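Clitwood cell - setup and upkeep notes

I look after the bin-picking cell we call Clitwood, and this is the readme that sits next to its data. I started writing it for Shamim Dhanial, who takes over the mornings in May, and it grew. If all you want is the file layout, skip to the end. If you're going to touch the arm, please read the middle!

What the cell does

It's a KUKA arm, a two-finger gripper and two metal bins, one behind the other on a table. The arm picks colored bars out of one bin and drops them in the other, and when the first bin is empty it turns around and does the same thing backward. There are 871 runs in this release. A run is one attempt at one bar, good or bad. I kept the bad ones in, all 143 of them, and they have their own flag in the index file.

Setting up the bins

The bins are clamped and that's the part people get wrong. They look like they'd stay put on their own (they're heavy enough), but the first time a finger catches a wall the whole bin walks a little, and after that every pick is off by the same amount and you spend the afternoon blaming the calibration. Ask me how I know. So do the clamps where the two bins meet first, snug but loose enough to nudge. Push both bins square, then do the outside clamps, then go back and tighten the middle. Keep the clamp handles pointing away from the arm. Bleddyn Kemeys clipped one on a return move and we had to swap a cable.

After that, run the corner check. It sends the closed gripper to a spot over each corner of the front bin and waits for you to press the button. Use the slow speed. I do it every morning before coffee, and Shinji Hattori does it after coffee and says his numbers are better.

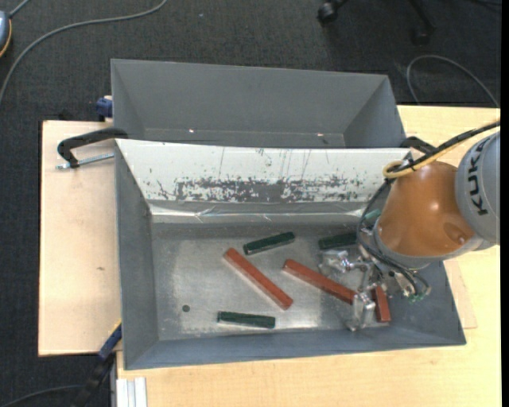 The cables need more slack than you'd think. The wrist turns a long way when it goes for a bar close to a wall, and if the bundle is tied down short it pulls tight right at the end of the turn - you'll hear the ties creak. Leave a loose loop, then jog the wrist to both ends of its range and watch the loop the whole time. If it drags over the edge of a bin, retie it. I'd much rather have an ugly loop than a neat one that snaps.

Looking after it

Fingers: wipe the faces with a dry cloth at the start of each session. No spray, it leaves a film and the bars slide. Every 50 runs, close the gripper on the steel gauge block and write the reading on the sheet. If two readings in a row drift the same way, check the finger screws before you touch anything in software. It's nearly always the screws.

Wall between the bins: this takes the worst beating of anything in the cell, all from approaches that come in a touch low. Scratches are fine. A raised edge that can catch a bar is worth stopping for, so run a gloved finger along it with the arm powered down.

Bars: toss any with a chewed corner. Kumiko Nomura keeps the spares in the Skikcombe cupboard, second shelf.

Known problems

Run 109 has a jump in the joint log. I bumped the stop button with my elbow and restarted without making a new run, sorry. Leave it out if you're working on timing.

Bars leaning on a wall are harder than bars lying flat, and the flag doesn't tell them apart. Sachiko Higuchi has been tagging them by hand and her tags will go in the next release.

Metal bins shine. If your code hunts for edges, it will find some that aren't there, mostly late in the day.

Files

runs/ has one folder per run, with pictures, joint log and gripper log
index.csv has run number, start bin, and the failed flag
checks/ has the corner check results and scans of the gauge sheet

Gauge sheets from before the finger swap are in checks/old and shouldn't be mixed with the newer ones. Questions go to me or Shinji, and Shamim from May on.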